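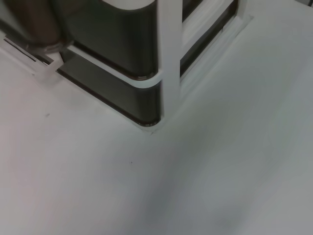
*The dark thing in its white rails, second night*

Six o'clock and still no call from Dravico. She wiped the white top again. Third time. Nothing on it but the thing, two specks and a shadow, and you can't wipe a shadow, though she'd had a go.

It had come in a Cunis crate with 1,850 written on the lid in pencil. A price? A number out of a ledger? No letter. Just a tag, "Maldonado, keep upright", and so upright it stood, dark and shiny, rounded at the corner like old soap, with the white rails bent round it.

To keep it in, she thought. Then, later, with the kettle on: or to keep hands off.

She put one finger on the post. Took it away. Put it back.

Her mother had talked about one of these. In the flat at Stosisard, up 14 stairs, on a shelf she wasnt allowed to reach. It hummed in November, her mother said. Only November. You got used to it and then it stopped and you couldn't sleep.

Quarter past. Coat on, coat off. Phone. Wrong number, some man wanting a taxi.

When she came back in to the kitchen she stood very still by the door, and held her breath, and listened.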